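Bromville break room, serving cell check — May, Sunday shift
Checked by Jocelyn Cabanatuan

Walls and rail: OK. Nothing leaning on them when I came by.
Cables: OK, but I'd still like that loop by the left elbow tied back a bit!
Gripper fingers: OK. Cycle counter read 2,956.
Place setting: mat and white plate, OK.

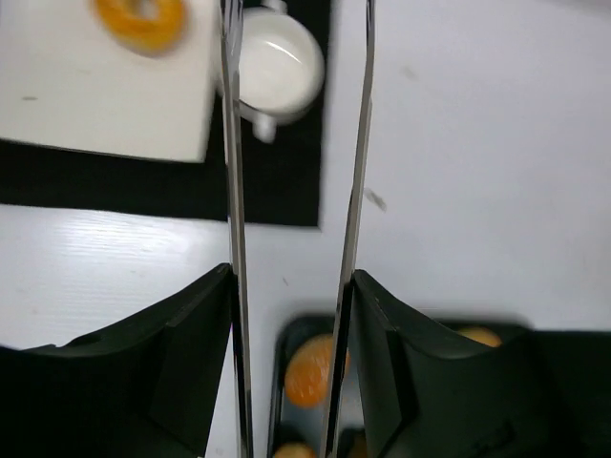
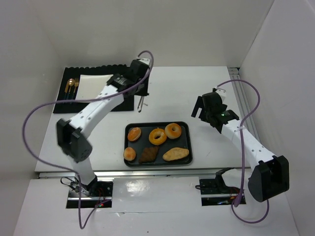 Food tray and table setting, wrist view first, then both arms.

Staffing: Mayuree used to plate by hand and now she mostly watches and resets — she likes it, her shoulders like it more (her words). Jayson misses the chatting.
Still open: who covers resets after 11? Ask Janelle.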